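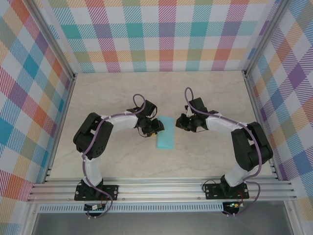

What is a sponge, and why does it hold so much more water than a cloth of the same size?

A sponge is a solid material full of small connected openings, and it holds water in those openings as well as on its surface. A cloth holds water between its threads, but a thin cloth has little depth, so there is less space for the water to fill.

CHAPTER 4
Sponges, Cloths, and Wiping Surfaces

In this chapter you will learn
How water is held in a sponge
The main kinds of household sponge and what each is used for
How to wipe a smooth surface without leaving streaks
How to rinse, dry, and store a sponge between uses
When a sponge should be replaced

Words to know
absorb, cellulose, pore, residue, scouring pad, surface tension

Introduction

Most cleaning in a home is wiping. Tables, counters, sinks, shelves, and stove tops are all cleaned by moving something soft and damp across them. The tool is simple and cheap, and for that reason people seldom think about how to use it. A sponge that is too wet spreads dirt and leaves puddles. One that has not been rinsed puts grease back on a surface that was clean before.

Chapter 3 dealt with soaps and detergents. This chapter takes up the tools that carry them. You will need some of the terms from that chapter, especially residue, the thin film left behind when cleaning water dries.

4.1 How a sponge holds water

The openings in a sponge are called pores. In a good kitchen sponge the pores are connected, so water entering on one side can travel through to the other. Water clings to the walls of the small pores and is drawn into them. This is called capillary action, and you can see the same thing when one corner of a paper towel touches a spill and the wet patch grows.

Large pores fill quickly and empty quickly. Small pores fill more slowly but keep their water when the sponge is lifted. Many sponges have both sizes, and a sponge lifted from a full bucket will drip for a few seconds while the large pores drain.

Squeezing makes the pores smaller and pushes the water out. When the hand opens, the sponge springs back and draws in whatever is touching it, air or water. To pick up a large spill, press the sponge flat, set it in the liquid, and let it open slowly.

4.2 Kinds of sponge

Cellulose sponges are made from plant fiber, usually wood pulp. They are soft when damp and stiff when dry. They take up water well and are the usual choice for counters and tables.

Foam sponges are made from plastics such as polyurethane. They stay soft when dry. Some take up water more slowly than cellulose, and they are often used for washing cars and walls.

Natural sponges are the skeletons of sea animals. They cost more and are mostly sold for bathing and for painting.

Scouring sponges have a rough pad fixed to one side. The pad removes food that has dried on, but it can scratch polished stone, clear plastic, and nonstick pans. Test it first on a spot that does not show.

Color does not tell you what a sponge is made of. Makers add dye to all kinds. Color is still useful in a home or a school kitchen, where one color can be kept for dishes and another for floors or bathrooms - a simple way to keep dirt from moving between rooms.

4.3 Wiping a smooth surface

Clear the surface and brush off loose crumbs. Wet the sponge, then squeeze it until it no longer drips. Start at the far side and work toward yourself in straight, overlapping strokes. Turn the sponge over when the first side is dirty, and rinse it when both sides are. Finish with a dry cloth.

Stone and tile with a veined or speckled pattern can hide spots that a plain white surface would show. Look across the top from a low angle, with light coming from the opposite side. Streaks and dried residue show up as dull patches.

Activity 4A: Measuring what a sponge can hold

You will need a dry sponge, a bowl of water, a kitchen scale, and a notebook. Weigh the sponge dry. Soak it for one minute, lift it, let it drip for 11 seconds, and weigh it again. Squeeze it once and weigh it a third time. Record all three weights in grams. Keep your results for use in Section 4.4.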